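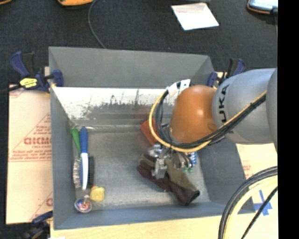
Photo: Prundura Home Guides

Section 6. Sorting out the catch-all bin

I keep one big gray bin for everything that doesn't have a spot yet — small tools, household bits, a crumpled something like a glove. Mine gets a going-over every July, and I give it 60 minutes, tops.

1. Lay an old sheet on the floor next to the bin.

2. Take the soft stuff out first (gloves, rags, anything that can snag) and shake each piece over the sheet.

3. Lift the tools out one at a time by the handle.

Caution: don't reach under a pile you can't see through! I did that once with a utility knife in there and I still have the mark.

4. Wipe down the walls and floor with a damp cloth. Scuffs and streaks won't hurt anything, so leave them alone.

5. Put back only what you've used this year. The rest goes in the Asska tray — see Section 7 for labels.

Note: let the bin dry before you refill it.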